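7/26/26

Up at 5, phone already buzzing. Second bomb in Nultcombe, this one by the bus station, a little before 4 in the morning. Coffee, wrong shoes, out the door. Left the good recorder on the kitchen counter, so all day on the phone mic with the wind on it.

Roads shut from the river bridge on. Parked by the Cordero warehouse and walked. Glass everywhere, even three streets back. Every car alarm going, then they all sort of gave up one after another. A woman sweeping her step in her bathrobe wouldn't talk to me and I don't blame her. Her neighbor talked plenty, but he'd slept through it.

Police line at first: 2 dead, both night cleaners. Then the hospital said 2 dead and one critical. Then the police said they had never given a number. Filed with "at least two" and left it there. Desk wanted a group named in the top line. Told them no one has claimed it. They said the other paper has it. The other paper has a guy on a message board. We went back and forth on that for most of an hour, me standing in the door of a closed bakery with my battery going down. Won that one, I think. Haven't looked at the site since 6 so maybe not.

Nearly 30 hurt, mostly cuts from the windows. If it had been a weekday morning with the commuters in, I don't want to do that sum. The Kusside bus would have been loading right there.
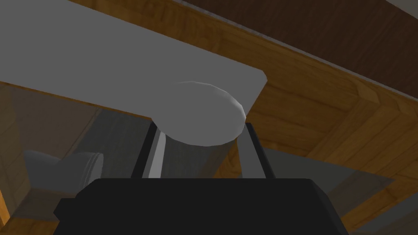
Briefing at 11, moved to 11:30, started at noon. Spokesman read one page and took three questions, none of them mine. He said "device" every time, never "bomb." Said the two attacks are being treated as linked but would not say by what. Asked him on the stairs after if it was the same kind of timer as the first one. He looked at me a bit too long and said he had a car waiting. Wrote that down, not useable.

Lunch was crackers.

Afternoon at the hospital, family room side. Hate this part. Stood by the vending machine and let people come to me if they wanted to. One man did. His sister was cleaning the ticket hall, she'd swapped shifts with somebody for a birthday. He wanted her job written down right, she was a supervisor, not just a cleaner, he said it twice. Changed it in the copy straight away. Must check they didn't edit it back. CHECK THIS.

Then the Usunska line started up. By 3 half the press pack was saying the bombers came over from Usunska, by 4 it was "sources say," by 5 a councilman was on the radio wanting the border road closed. Called everyone I have. Zero. One contact laughed, one hung up. There's a whole neighborhood of Usunska people behind the market here and their shops were shuttered by dinnertime, on the strength of what? Someone had thrown paint on one of the shutters. Took notes, called it in, the desk gave it two sentences at the bottom. Argued for more. Lost.

Walked back to the car past the station. They had the big lights up and the white tent. No smell anymore, just dust. Somebody has already left flowers at the tape, still in the supermarket wrap, and a cop was moving them over a few feet so the trucks could get by. He was careful about it.

Drove home the long way on Route 79, bridge still closed. Radio off.

Home 10:40. Notes all over the table, can't read half of them. Something about "blue van??" that I don't remember writing. Ate eggs over the sink. Mom called twice, texted her I'm fine, will call tommorow.

For the morning: call hospital before 7. Get the first-attack timeline out, the one with the September threats in it. Shift supervisor, spelling of the company. Ask about the van. Recorder!! It's still on the counter, I am looking right at it. Putting it in my shoe.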